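第四章 把商店会员卡和联名信用卡加进 Cudanau

开始之前请确认您已经读完第三章，至少翻过一遍。没读过第三章的人通常会在本章第 5 步卡住，然后回去读第三章，顺序反过来也不是不行，只是多花一个晚上。

4.1 两种卡，先分清楚

Cudanau 把零售商发的卡分成两类，录入的入口不一样，录错了要删掉重来。

积分卡：只攒分，不能欠钱。您在收银台报手机号的那种多半属于这一类。

店铺信用卡：能欠钱，有账单日，有还款日，有利息。卡面上有时印着卡组织的标志（可以在别处刷），有时没有（只能在本店刷）。两种都按店铺信用卡录入。

说明：有些店员会把店铺信用卡叫做“会员卡”，办卡的时候尤其如此。请以您签过的那份合同为准。

4.2 录入一张店铺信用卡

1. 打开“账户”页，点右上角的加号，选“店铺信用卡”。

2. 在“发卡方”一栏填写合同上的金融机构名称。这一栏不要填商店名。以 Pritik 家居的卡为例，商店是 Pritik，合同上的发卡方是 Hermans，您欠的钱是欠 Hermans 的，跟卖给您沙发垫的那家店关系不大。

3. 在“商户”一栏填商店名。这回可以填 Pritik 了。

4. 输入卡号末四位。只要末四位。软件不需要完整卡号，也没有地方放，把十六位数字硬塞进备注栏的用户每年都有，请不要加入他们。

5. 选择账单日和还款日。两个日期都印在纸质账单的第一页，字号比促销信息小得多，请耐心找。找不到的话，请参阅第三章“怎样读一张账单”。

6. 在“年利率”一栏填写合同利率。促销期内的零利率请填在下一栏“优惠利率”，并填写到期日。到期日不填，Cudanau 会认为优惠已经结束，并照此给您算利息。有用户反映这样做太悲观，我们看了他们的账单，决定保留这个设定。

7. 点“保存”。页面回到账户列表，新卡显示为灰色，同步完第一张账单后变成黑色。

注意：第 7 步之前请不要按返回键。返回键不会询问您是否保存，它很干脆。

4.3 填写优惠规则

这一节决定软件在结账前提醒您用哪张卡，值得认真填。

1. 在卡片详情里点“优惠规则”，再点“新建”。

2. 选择优惠的形式：折扣、返现、积分、优惠券。一张卡可以同时有几条规则，请一条一条建。

3. 如果是积分，请填兑换比例。合同里常见的写法是“满若干分赠礼券一张”，请把礼券面额除以所需消费额，填进“实际回馈率”。软件本来可以代算，但我们发现亲手除过一次的用户，之后办卡会慢一些。

4. 填写礼券有效期。默认值是 20 天，请按您的合同修改。

5. 填写排除条款。“特价商品除外”“部分品牌除外”“不与其他优惠同享”都有现成的选项，勾上即可。三项全勾之后，软件会弹出一个窗口，问您这条规则是否还有保留的必要。这是正经的提问，请作答。

说明：首单折扣只能用一次，请勾选“仅限首次”。不勾的话，它会一直出现在推荐列表的最上面，您会一直高兴，直到走到收银台。

4.4 设置还款提醒

1. 打开“提醒”，找到刚才录入的卡。

2. 选择提前天数。可选 3 天或 7 天。从银行账户转账还款的，请选 7 天，跨行转账遇到假期会停在半路，Hermans 不接受“钱已经在路上了”这种说法，别家也大抵如此。

3. 选择提醒方式：推送、短信、邮件。建议至少选两种。三种都选也可以，您会觉得烦，效果就出来了。

4. 打开“最低还款额警告”。打开之后，如果您打算只还最低额，软件会先显示按这个速度还清需要多长时间。这个数字在某些情况下会很长，建议坐着看。

小心：自动扣款和还款提醒是两个开关。打开提醒并不等于设好了自动扣款。自动扣款要在发卡方的网站上办理，Cudanau 不碰您的钱，只负责唠叨。

4.5 从 Cullex 导入旧数据

用过 Cullex 记账本的用户可以把旧卡片带过来，省去重新录入。

1. 在 Cullex 里选择“导出”，格式选逗号分隔文件。

2. 在 Cudanau 里选择“设置”，再选“导入”，找到刚才的文件。

3. 核对字段。Cullex 把“账单日”和“还款日”放在同一列，中间用斜线隔开，导入时请勾选“拆分日期列”。

4. 点“开始导入”。记录多的时候需要等一会儿，进度条会在末尾停一阵子，它在思考，不要关窗口。

5. 导入完毕后，请逐张检查优惠到期日。早于五月份那次更新的 Cullex 版本不导出这一项，需要手工补填。 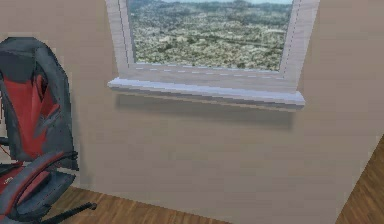

Cudanau 手册编写组

4.6 常见的错误提示

错误 1304：发卡方与商户名称相同。多半是 4.2 的第 2 步填成了商店名。确有少数商店自己发卡，遇到这种情况请点“仍然保存”，软件不会再问。

“还款日早于账单日”：请检查是不是两栏填反了。如果没有填反，那么还款日在下个月，请把“次月”勾上。

“优惠规则互相冲突”：同一张卡的两条规则都声称自己不与其他优惠同享。请留下折扣大的那条。

卡片一直是灰色：第一张账单还没有同步，请等到账单日之后。过了账单日仍是灰色，请退出后重新登录；再不行，请删除卡片，回到 4.2 第 1 步。我们知道这句话不好听。

4.7 停用一张卡

1. 先把欠款还清。软件不会阻止您停用一张还有欠款的卡，不过停用只影响显示，欠款会照常长大。

2. 用掉剩余的礼券和积分。多数发卡方在销户当天清零。

3. 联系发卡方办理销户，并索取书面确认。对方可能会在电话里提供一项专属优惠，请参照 4.3 第 3 步当场除一下。

4. 收到确认后，在卡片详情里点“停用”。历史账单会保留，供报税或回忆时查阅。

说明：店铺积分卡不必销户，停用即可。商店还会继续给您发短信，这超出了本软件的能力范围，退订方法通常写在短信末尾。

本章适用于桌面版和手机版，两者按钮位置略有不同，名称一样。家庭共享账户的设置请看第五章。

联系我们 | 使用条款 | 隐私说明 | © Cudanau 保留所有权利 | 最后更新 12/27/22 | 返回顶部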